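德语词汇拼写练习中近似答案的判分方法:课程项目报告

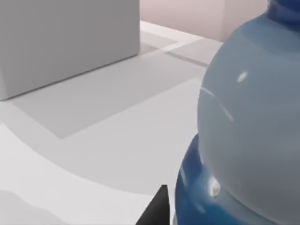
Bahman Vahidi在初稿的批注里写道,判分模块最先要回答的问题是“错到什么程度还算会”,编辑距离的选型应当放在这个问题之后;如果容错规则会把schon和schön判成同一个词,学习者得到的反馈就是错的,算法再快也没有意义。他还要求把误放和误拒分开报告,不接受合并后的单一准确率。

本报告按上述意见重写了第二节和第五节,其余各节只作了文字修改。

1 背景与任务

Gistus是Emmont校区语言中心使用的词汇练习程序,面向母语为汉语的德语初学者。程序有三种题型:看释义选词、听音选词、看释义写词。前两种题型的答案是选项,判分没有歧义。第三种题型要求学习者用键盘输入完整的德语词,名词须带定冠词,反身动词须带sich。

现有版本对第三种题型采用精确字符串匹配。输入与标准答案逐字符相同则通过,否则一律判错,词条退回复习队列的起点。这种处理有两个后果。其一,漏写一个不发音的h与完全不会写,得到的反馈相同,复习间隔的调整幅度也相同。其二,相当一部分判错与德语水平无关,来源是输入法、键盘布局和不可见字符。语言中心汇总的使用意见里,第二类问题被提到的次数更多。

本项目的任务是替换精确匹配,设计一个返回三级结果的判分函数:通过、近似、错误。“近似”不计为通过,但词条只退一级,同时向学习者指出错误位置。项目范围限于单词和固定短语,不处理整句。复习间隔算法沿用原有实现,不在本项目内修改。

约束条件如下。判分在客户端完成,不依赖网络。不引入需要训练的模型,规则必须能由教师阅读和修改。同一输入在任何设备上的判分结果必须一致。

2 判分目标的界定

初稿把“近似”定义为归一化编辑距离低于某一阈值。这一定义的问题在于,它把所有字符错误看作同一类。对学习者来说,错误至少分属三个层面。

第一层是编码与输入层。例如用中文输入法的全角状态输入了拉丁字母,词尾多了一个空格,或者变音字母由基本字母加组合符号构成,与标准答案中的预组字符在码位上不同。这些输入在视觉上与正确答案相同或几乎相同,不反映任何语言错误,应当判为通过。

第二层是拼写层。学习者知道目标词,但字母有出入。典型情况有漏写长音标记h(Fahrrad写成Farrad)、双写辅音写成单个(kommen写成komen)、相邻字母颠倒(Freund写成Freudn)、ie与ei混淆。这一层应判为近似。

第三层是词汇与语法层。输入本身是一个存在的德语词,但意义不同,例如把Kirche(教堂)写成Kirsche(樱桃),把drücken(按、压)写成drucken(印刷)。又如冠词错误导致词义改变,der See是湖,die See是海;der Leiter是负责人,die Leiter是梯子。这一层的字符差别可能只有一个,但错误性质严重,不应判为近似。

冠词错误而词义不变的情况,例如把das Mädchen写成die Mädchen,在界定上有过争论。小组最初倾向于判错,理由是性属于词条的一部分。Zewditu Mekonnen认为学习者已经写对了词形,判错会使复习队列中堆积大量同类词条,并且掩盖了真正的薄弱点。最后采用的做法是:冠词单独判分,词形正确而冠词错误时返回“近似”,反馈信息中注明“冠词”,同时在词条上记一个独立的冠词标记。若换冠词后的组合在对照表中登记为另一个词,则返回“错误”。

由此得到判分目标的书面表述:第一层差异必须放行;第二层差异在限度之内返回近似;第三层差异必须返回错误,不论编辑距离多小。三条之间有冲突时,第三条优先于第二条。

3 系统设计

判分函数由四个阶段组成,依次为规范化、切分、对照检查、加权距离计算。前一阶段已能确定结果时,不再进入后一阶段。

3.1 规范化

规范化先对输入和标准答案同时施加Unicode的NFKC变换。该变换把全角拉丁字母折叠为半角,把表意文字空格转为普通空格,并把组合形式的变音字母合为预组字符。之后删除首尾空白,将内部连续空白压缩为一个,去除零宽字符和软连字符。

大小写在这一阶段保留。德语名词首字母大写,大小写有时区分词类,essen是动词“吃”,Essen是名词“饭菜”;weg是副词,Weg是名词“路”。早期实现在规范化阶段直接调用了语言标准库的casefold,造成两个问题。一是上述词对被合并。二是casefold会把ß展开为ss,于是Maße(尺寸,复数)与Masse(质量、大量)在规范化后完全相同,判分函数返回“通过”,后续阶段没有机会纠正。这一缺陷在单元测试中没有暴露,因为测试用例中没有同时含ß和对应ss形式的词对,后来在整理对照表时才发现。

现行实现不做大小写折叠,大小写差异交由距离计算阶段处理。

3.2 变音字母的替代写法

使用美式键盘布局的学习者常以ae、oe、ue代替ä、ö、ü,以ss代替ß。这是公认的替代写法,语言中心同意接受,但须提示标准写法。

替代写法不能通过对输入做全局替换来实现。把输入中所有ue替换为ü,会把neue变成neü,把Steuer变成Steür。因此替换只从标准答案一侧展开:对标准答案中的每个变音字母和ß,生成其替代形式,得到一个有限的可接受集合,再检查输入是否属于该集合。标准答案中原有的ue不受影响。含两个变音字母的词会产生混合形式,例如前一个用替代写法、后一个用标准写法,一并接受。

省略变音符号(schön写成schon)不属于替代写法。它在距离计算阶段按较低的代价处理,但若省略后的形式是另一个词,则由对照检查拦截。

ss代替ß时,若替代形式本身登记为另一个词,同样不予放行。Maße写成Masse即属此类。这条规则对瑞士来源的教材不适用,瑞士的标准书写中不用ß。本项目的词表取自Ghoneim初级词表,不含瑞士书写变体,暂不处理。

3.3 切分

切分阶段把答案拆成冠词、反身代词、主体和介词四个槽位。标准答案的槽位在词条中已经标注;输入的槽位通过匹配封闭词类的列表得到。定冠词只接受der、die、das。输入ein或eine时,冠词槽位记为“类型错误”,反馈信息与性错误不同。

反身动词短语如sich freuen auf与sich freuen über,介词决定词义,前者是期待某事,后者是为某事高兴。介词槽位采用严格匹配,不容错。介词只在标准答案含有该槽位时才检查。

可分动词的情况较简单。词条一律以不定式给出,anrufen应连写。输入an rufen时,切分后主体出现多余空格,按拼写层错误处理,返回近似,反馈信息为“连写”。

学习者有时会在一个输入框中写两个答案,用逗号或斜线隔开。全角逗号经NFKC变换后成为半角逗号,顿号则保持不变,需要单独加入分隔符列表。遇到多个答案时,判分函数只取第一个。曾考虑取最好的一个,但这会使罗列多个猜测成为可行策略,所以放弃。

3.4 对照表

对照表记录容易被距离计算误判为近似的词对,每行三项:标准答案、禁止接受的形式、反馈文字。检查方式是直接查找。命中时返回“错误”,并显示反馈文字,例如“drucken意为印刷”。

对照表的生成分两步。先由脚本在词表内部两两计算距离,取出距离低于阈值的词对;再由人工补充词表以外的常见词。第一步能找到两个词都在词表中的情况,找不到Kirche在表内而Kirsche不在表内的情况。第二步参考了两本教材的总词汇表。

对照表以纯文本保存,教师可以直接编辑。格式错误的行在加载时跳过并写入日志,不影响其余各行。

3.5 加权编辑距离

距离采用带相邻换位的编辑距离,插入、删除、替换、换位四种操作各有代价。基准代价为一。下列情况采用较低代价:变音字母与其基本字母互换;词首大小写不一致;双写辅音与单辅音互换;元音之后漏写或多写h;相邻换位。ie与ei互换按一次换位计,但不再享受换位的减免,原因在于它对应的读音不同,属于系统性混淆,多数不是手误。

词尾元音的增删采用较高代价。德语词尾承担较多语法信息,Schule与Schul、Blume与Blum之间的差别在初学阶段需要明确纠正。

得到的总代价除以标准答案主体的长度,与阈值比较。短词另设规则:主体不超过三个字母时,除词首大小写外不容错。没有这条规则时,Uhr与Ohr、Tag与Tal的归一化距离虽然较高,但在放宽阈值的调试中多次越界,把规则写明比依赖阈值更稳妥。

大小写规则只作用于词首。全部大写的输入先判断是否为大写锁定状态所致:若除首字母外的字母全部为大写,则转为小写后再比较首字母。大写锁定下首字母的情况无法还原,一律视为大小写正确。ß在大写输入时通常以SS出现,走3.2节的替代写法通道。

4 实现

判分函数以一个没有外部依赖的模块实现,输入为词条记录和用户字符串,输出为结果等级、错误类别和错误位置。模块内部没有随机性,也不读取系统区域设置。早期版本在土耳其语区域设置的设备上出现过大小写转换不一致:大写字母I被转为无点的ı。改为显式指定转换规则后,该问题没有再出现。

错误位置由动态规划的回溯路径给出。同一最小代价可能对应多条路径,例如komen与kommen之间,漏写的m可以是第一个,也可以是第二个。回溯时固定优先选择靠右的操作,保证不同设备标出的位置相同。在界面上,双写辅音的错误会把整组字母标出,单个位置的选择对学习者不可见。

反馈文字由错误类别查表得到,不拼接句子。一次输入包含多个错误时,只显示代价最高的一个,其余记录在日志中。试用时曾同时显示全部错误,文字在手机屏幕上超出两行,学习者反映看不完就进入了下一题。

测试所用的中档平板由Asteck提供,在该设备上单次判分含界面刷新约60毫秒,其中大部分耗时在界面刷新。判分本身没有进一步优化的必要。

对照表在程序启动时读入哈希结构。标准答案的替代形式集合在词条首次出现时生成并缓存。缓存不写入磁盘,原因是教师修改词条后旧缓存会失效,而重新生成的代价很小。

5 评估

5.1 材料

评估词表共222个词条,取自Ghoneim初级词表的前几个单元,去掉了专有名词。词条以名词居多,其次为动词,另有少量形容词和固定短语。

评估材料为学习者在写词题型中的实际输入,共362条,取自旧版程序的日志。日志中不含学习者身份信息,只保留词条编号和输入字符串。空输入和明显的键盘乱击在取样前剔除。完全重复的输入只保留一条,因此该材料不反映各类错误的实际频率,只用于检验规则的覆盖面。

362条输入中,有173条与标准答案逐字符不一致。判分方法之间的差别只体现在这一部分,以下评估均以此为对象。

5.2 人工标注

Zewditu Mekonnen和Bahman Vahidi各自独立为每条输入标注通过、近似或错误,标注时只能看到词条和输入,看不到程序的结果。标注依据是第二节的书面表述。

两份标注的分歧集中在三类输入。一是复数形式代替单数,例如标准答案为das Kind,输入为die Kinder。书面表述没有涉及这一情况。讨论后定为错误,理由是题面已注明单数。二是同义词,学习者写出了意义正确但不是目标词的答案。讨论后定为错误,但反馈文字应说明该词意义相符。三是同时有两处轻微错误的长词,一方认为可判近似,一方认为应判错误。这一类没有形成一般规则,逐条协商确定。

协商后的标注作为参照标准。需要说明的是,参照标准与规则设计出自同一组人,两者之间不独立,评估结果偏乐观。

5.3 误放与误拒

误放指参照标准为错误而程序返回通过或近似,误拒指参照标准为通过或近似而程序返回错误。通过与近似之间的混淆另行统计。

精确匹配没有误放,误拒包括所有编码层和拼写层的差异。未加权的编辑距离在同一阈值下消除了大部分误拒,但产生了较多误放,其中多数是词义不同的相近词和冠词改变词义的情况。加入对照表后,这部分误放基本消失。加权代价的作用主要在误拒一侧:漏写h和变音省略在未加权时对短词过于严格,加权后得到纠正。

完整方法剩余误放四条,误拒七条。误放中有两条是词表外的相近词,对照表未收录;一条是动词第三人称形式代替不定式,字符差别恰好落在阈值以内;一条是形容词带了词尾。误拒中有五条是两处以上轻微错误的复合词,另外两条与切分有关,学习者在冠词后用了连字符,切分阶段没有识别。

通过与近似之间的混淆只出现在替代写法上。学习者在同一个词中对两个变音字母分别用了替代写法和省略写法,程序返回近似,参照标准也是近似,但反馈文字指向了已被接受的那一处。等级正确,位置错误。该问题已修正,方法是在距离计算前选取与输入最接近的替代形式作为比较对象。

5.4 阈值的敏感性

阈值在一个较宽的范围内变动时,误放数量变化不大,误拒数量变化明显。这与对照表的作用一致:危险的词对已经被提前拦截,阈值只影响剩余的拼写错误。因此阈值可以略为放宽,代价有限。没有对照表时情况相反,阈值稍有放宽,误放就迅速增加。

代价表中各项的具体取值影响较小。把所有较低代价统一为同一个数值,结果只有个别输入改变等级,且均为两处错误的长词。教师维护时可以使用统一数值,省去逐项调整。现行版本保留分项取值,但界面上只开放统一调整。

6 局限

评估材料来自旧版日志。旧版在判错后会立即显示标准答案,学习者的第二次输入往往是照抄,这部分虽已去重,仍可能使材料偏向较容易的错误。

对照表依赖人工维护。词表扩充时,内部词对可由脚本重新生成,外部词对需要再次检查。如果接入一份较大的德语词形表,可以自动发现“输入本身是另一个词”的情况,但词形表中含有大量罕见词,会把不少普通的拼写错误判为写了另一个词。曾用一份未按频率筛选的词形表作过试验,误拒显著增多,没有采用。按频率截取后再试的工作没有完成。

复合词的归一化方式不理想。以整词长度为分母时,长复合词的容错偏宽;而对两处以上错误又另有上限,容错偏严。较合理的做法是先把复合词拆成构成成分,分别判分,再取最差的等级。拆分需要词典支持,词条中目前没有标注成分边界。

手写输入和语音输入没有考虑。手写识别自带纠错,会把拼写错误改成正确形式,判分结果不反映学习者的实际拼写能力。语言中心若要开放手写输入,需要先关闭识别引擎的联想功能。部分系统键盘的自动更正也有同样的问题,现行版本在输入框上设置了禁用属性,但并非所有第三方键盘都遵守。

“近似”等级对复习效果的影响没有测量。词条只退一级是否比退回起点更有利于记忆,需要较长时间的对照使用,超出课程周期。

7 后续工作

复合词成分标注已列入Gistus词条格式的修改建议,字段设为可选,没有标注的词条按现有方式处理。

动词变位形式的误放可以通过在词条中加入屈折形式列表来解决,列表中的形式一律返回错误,并显示“请写不定式”。形容词词尾同理。这两项改动不涉及判分函数的结构,只需扩充对照表的来源。

冠词标记目前只记录,不参与出题。语言中心提出可以据此单独生成冠词练习,数据接口已预留,字段说明见附录甲。

冠词后连字符的切分问题已在四月的版本中修正,修正后重新运行了全部评估材料,误拒由七条减为五条,其余结果没有变化。5.3节保留修正前的数字。

附录甲 判分函数返回字段

等级:通过、近似、错误,三者取一。
错误类别:无、大小写、变音、替代写法、双写、长音h、换位、ie与ei、词尾、连写、冠词性别、冠词类型、介词、相近词、其他。
错误位置:起止字符序号,以规范化后的输入为准。没有位置信息时留空。
反馈编号:对应反馈文字表中的行。对照表自带反馈文字时,该字段为零。
冠词标记:仅名词词条有值。正确为零,性错误为一,类型错误为二,缺失为三。

附录乙 对照表摘录

schön|schon|schon意为“已经”
drücken|drucken|drucken意为“印刷”
Kirche|Kirsche|Kirsche意为“樱桃”
Maße|Masse|Masse意为“质量、大量”
der See|die See|die See意为“海”
die Leiter|der Leiter|der Leiter意为“负责人”
Essen|essen|名词首字母大写,essen为动词
Weg|weg|名词首字母大写,weg为副词
zählen|zahlen|zahlen意为“付款”
fordern|fördern|fördern意为“促进”

名词行中不写冠词的,表示不论冠词是否正确均适用。竖线前后不得有空格。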